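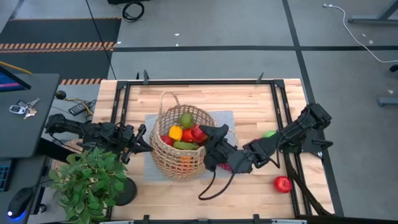 Why Do Baskets Have Holes?
By Aranka Mészáros

I love baskets. I have them in my kitchen, in my hallway, and one in the bathroom that my cat thinks is a bed. So when a kid at the Clistden library asked me why anybody would carry food in something full of holes, I got very excited and talked for much too long (sorry, kid!). I've tried to write it all down a bit more neatly.

Let's start with what a basket is made of. Lots of baskets come from plants. People use willow twigs, grass, straw, reeds, even strips of bark. Wicker is a word you might hear too, and it trips people up. There's no wicker plant! Wicker is a way of weaving, and you can do it with all kinds of bendy stuff.

To weave, you need two sets of strands. The first set stands up like the bars of a fence. Those are called stakes. The second set goes in and out between them, in front of one, behind the next, all the way around. Those are the weavers. Yes, the person is called a weaver and the strand is called a weaver. I didn't pick the words.

Push the rows close together and you get a tight wall. Leave space between them and you get an open weave, with gaps you can poke a finger through. And now we get to the holes.

Fruit is still alive in a way after it's picked. It takes in oxygen and gives off water and carbon dioxide. Scientists call that respiration, and it's a bit like breathing, only without lungs. If you shut a bunch of apples in a plastic bag, the water they give off can get trapped in there with them, and mold loves a damp place. In an open basket the air can move around, so the damp drifts off.

Holes make a basket lighter, too. Less material, less to lug home! They also let you peek in from the side and see what's hiding at the bottom, and bits of dirt can drop out through the gaps. My own basket lives on a newspaper for exactly that reason.

Big fruit and big gaps go together fine. Blueberries and big gaps do not. I learned this on a hill. If you want to carry little things, look for a finer mesh or put a cloth inside. 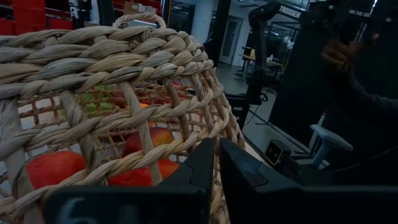

Does fruit last longer in a basket or in the fridge?

Most apples keep much longer in the fridge, where the cold slows them down. Bananas are better off in the basket, and hard pears can sit there until they're soft enough to eat.

Next time you meet a basket, have a good look at the rim. It has a tough job, holding the tops of all those stakes in place, so it's often made thicker than the rest. The handle has a tough job as well. On a lot of baskets its ends are pushed way down into the sides, so the whole wall helps with the lifting.

Want to try it? You need a paper cup, scissors and yarn. Ask a grown-up to help you cut slits from the top of the cup almost to the bottom, so you end up with strips all the way around. Make it an odd number of strips, say seven or nine. With an odd number, each new round swaps its ins and outs with the round below, and that's how the yarn locks together. Tape the end of your yarn inside the cup and start weaving. Mine took 2 evenings and it leans to the left, but it holds my pencils.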